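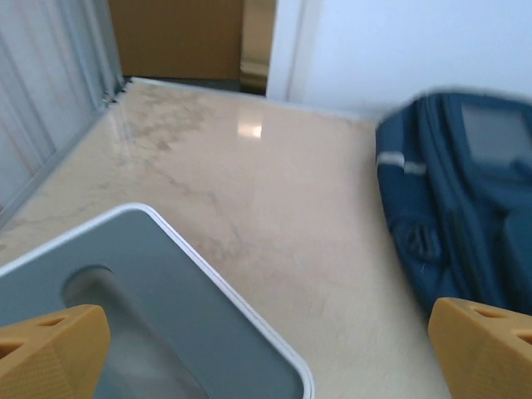

Gray plastic tray with a white rim.

Week 2 – Packing and the Household Inventory

Read the Eston chapter before May. It is 27 pages long and feels longer. Eston believes every household keeps one list of what it owns and another of what it thinks it owns, and that the second is always shorter.

Terms to know: duplicate, orphan (a lid, usually), sentimental hold. 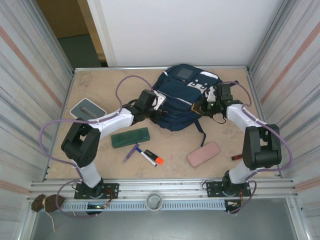 The Lelledcombe survey asked 492 households to list the contents of one closet from memory, then open the door. Most gave up on the list early. A few gave up on the closet.

For discussion: does Gounder's "one in, one out" rule survive contact with a birthday? Bring 200 words, typed.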